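Notebook, touchline rig, entry for July

Continuing with the Gallov whistle detector. Goal for this session: find out why the system misses the second of two short whistles when the referee stops play and then blows again to call a captain over. The match log from Killurus had the first whistle every time and the second one only now and then.

Started 9:40. Loaded the Killurus audio, first half only. 952 clips in the set, 694 with a whistle in them, the rest crowd, PA and bench shouting. Threshold left at the old value.

Run 1: second whistle missed in 156 clips. Nearly all of these have less than a second between the two blasts. Detector holds off after a hit so that one long whistle doesn't get logged twice. Hold-off is too long for this use.

Run 2: hold-off cut by half. Misses drop, but long whistles now split into two events when the crowd noise rises in the middle. Not acceptable, the fourth official's display would show two stoppages.

Run 3: hold-off back to original, added a check on the pitch sweep at the start of the blast. A new blast has a short rise, a continuing one does not. Much better. Six long whistles still split, all recorded from the mic nearest the away bench. Suspect the mount, not the code.

Checked the Spanos bracket on that mic. Set screw had backed out and the capsule was resting against the rail. Retightened, thread lock applied. Need new audio from that position before saying anything more about the six.
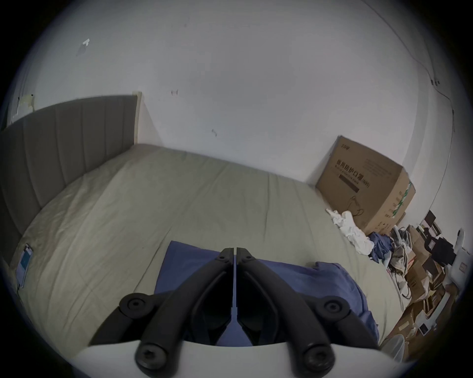
Wind cover for the bench mic is the other open item. The foam one whistles by itself in a crosswind, in the same band we care about. Want to try a loose cloth wrap over the foam, tied at the base. Weight of fabric to test first is ordinary bedroom stuff, like the rumpled blue cloth on the bed, bunched into soft folds and not pulled tight. A stretched cover drummed badly on the bench fan.

Ola build still has the old hold-off. Do not use it for the next match log.

To do:
- re-record away bench position, bracket tight
- cloth wrap against bare foam, fan at low and high
- rerun full set with the sweep check on, second half included
- write the sweep limits into the config file, they are hard coded at present

Stopped 16:15. Logger left charging.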